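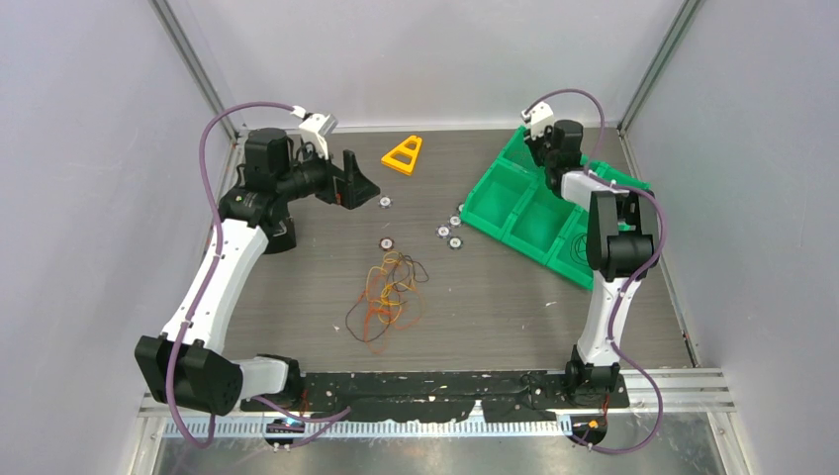 Edgate switches small-parts kitting to divided trays

Jan 11, 2024

Edgate has begun replacing the open bins in its small-parts kitting area at Dirnlow with compartmented plastic trays, and expects to have the changeover finished by the end of February.

The green trays are divided into rectangular compartments, with each compartment assigned to one part number. Under the old arrangement, fasteners, clips and seals for a single order were bagged separately and placed together in a bin, then counted again at the packing bench. The bags are being dropped for all but the smallest washers and for any part supplied with a film of oil.

Edgate has ordered 700 trays from Canpolat. The first 90 were put into service on the hinge and latch lines, where kits contain few part types and the order of assembly is fixed. The remaining trays will go to the bracket and valve lines as labels are printed and the shelving is altered to suit.

Operations manager Zerrin Keskin said the catalogue of kits had grown to 1,709 and that the bin system no longer gave packers a quick visual check.

"With a bag you have to open it or hold it up to the light," Keskin said. "With a compartment, an empty one is empty. The packer sees it before the tray leaves the bench."

Colour was settled early. The zinc-plated and black-oxide parts that make up most of the stock were hard to pick out against the grey of the old bins, particularly under the older light fittings at the northern end of the building. Green was chosen after a short comparison with blue and white. White marked too readily, and blue was already in use for quarantined stock.

Each tray carries a label on one short side giving the kit number and revision. Compartments are filled from the labelled end, larger parts first. Where a kit has fewer part types than the tray has compartments, the unused ones are left open. An earlier proposal to close them off with foam inserts was abandoned – the inserts lifted during washing and had to be refitted by hand.

Stores supervisor Octavian Radu said the main difficulty so far had been shelf depth. The existing bays are 600 mm deep and were set out for bins stored end-on.

"We can get the trays in, but the labels finish up facing the wrong way," Radu said. "We're moving the uprights on two bays and will see how that goes before touching the rest."

Trays returned from the assembly lines are to be tipped out, checked for cracked dividers and washed before refilling. Damaged trays will be set aside for recycling and not repaired.

The old bins will be kept for bulky items and for returns. Nastmont, which receives finished kits from the Dirnlow site, will continue to take its deliveries in cartons and does not need to change its receiving procedure.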